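Home | Threads | TV | Film | Search

Hsiu-ying Su
July 29, 2019

Finished all 6 episodes of Greenwood last night. Everyone keeps calling it the police drama that finally tells the truth about small-town forces. Does it? I have doubts.

The opening is good, I'll give it that. A missing bus driver, a tired desk sergeant, hardly any music. Then episode two turns up and every officer in Rellitport has a tragic past and a lovely kitchen. 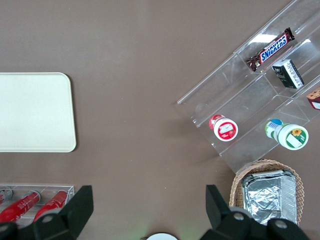 My main gripe is the "based on real events" card. Which events? The press notes don't say. The writers spent 15 months on research, apparently, and the inspector still gets a confession by staring at a man over a cup of tea.

Also the finale runs 90 minutes. There's an hour of story in it, and I'm being kind.

Clulla is very good as the sister. She gets 2 proper scenes. The camera would sooner look at the harbour.

Series two has been ordered already. I'd wait to see who's writing it before getting excited. Prornier made the same promises about their last one in April and that was dreadful.

Comments

marshlight: Harsh on the tea scene, I liked it

Dot_W: Gave up at episode three. Does the driver ever get found?

Hsiu-ying Su: Sort of. Don't go back for it.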